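# Keep the simulated cell on the maintenance sheet

When a two-arm cell goes down for repair, the simulated copy of it should go down too, and neither should come back until both match. I have argued this at Flallotow for most of a year, and I lost the argument twice before December, so I am writing it out in full.

Our cell at the Grirkville site does one job. Two arms with fingered hands stand side by side at a table. One picks up a small part, the hands pass it between them, and it goes into a tray. We wrote the handover in simulation and moved it to the real arms afterward. That part of the work gets all the attention and most of the money. What happens to the simulated cell once the real one is running gets neither.

In our case, for a long time, nothing happened to it. The real cell was serviced on schedule. Yaroslav Hnatiuk replaced a wrist bearing on the left arm, re-shimmed the base, and changed the finger pads when they wore down. He wrote each job in the log, and the log was good. The model of the cell still had the old wrist offset, the old base height and pads of the old thickness. Each difference was small. A handover between two hands adds them up, and the fingers have very little room to pass each other.

We found out when Marites Bautista tried to tune the grasp. The cell had been dropping parts, and she did the sensible thing, which was to reproduce it in the simulator. She couldn't. She ran 2,239 handovers there and the part stayed in the fingers. On the real table the same program failed before lunch. She spent two weeks looking for a fault in the program, and the program was fine. The thumb on the receiving hand was closing slightly low because the base under it had been raised and the model hadn't.

I don't blame the mechanic for this, and I don't blame the programmer. The repair sheet had a line for torque, a line for grease and a line for the technician's initials. It had no line for the model. People fill in the lines they are given.

## What I think the sheet should say

The change I want is dull. Any job that moves a joint, swaps a pad, shifts a tray or touches the base ends with three entries: what was measured before, what was measured after, and who put the new number in the model. If the third entry is blank, the cell stays locked out. It takes 10 minutes when the measuring tools are already on the bench, and they are, because the job just used them.

Roksolana Semeniuk, who schedules our downtime, objects that this makes mechanics responsible for software. I take the point seriously. A mechanic shouldn't have to open a scene file and hunt for a transform. So we put the measured values in one plain table that the simulator reads when it loads: arm bases, wrist offsets, pad thickness, tray corners. A mechanic can edit that table. If your simulator can't read a table like that, I would fix the simulator before asking anyone to change their habits.

The stronger objection came from Vira Pavliuk. She says the real cell can be calibrated to the model instead: shim and trim the hardware until it matches the drawing, and the drawing never has to change. For a new cell I agree with her. For one that has been running a few years I don't. Old mounts don't return to nominal, and a mechanic who is told to chase nominal will spend a shift on a gap that the program could have absorbed if it had known.

There is also a cost I should admit. Keeping the model current means old results can't be compared directly with new ones. When we updated ours, 1,315 saved runs lost much of their value as a baseline. Marites kept them in a separate folder with the old table beside them. She still uses them now and then, but for grasp settings we started over.

## Look at the handover first

After any repair I now ask for the crossing point to be checked before anything else, in the simulator and then on the table at low speed. Tray positions can be a little off and the part will still land inside. The crossing has no such slack. The rendered view I use for this has both hands together by the blue tray, one holding the small blue-and-white cylinder and the other reaching over it. I stop the motion there and look at which fingers are close to touching. Then I stop the real arms at the same step and compare.
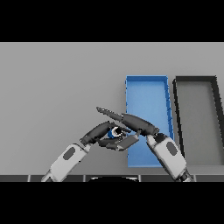
## Where this stands

The new sheet is in use on the Grirkville cell only. Inna Horobets has asked for the same lines on the Demchenko cell, which has different hands and a worse log. The table format will need a column for finger length before it can go there.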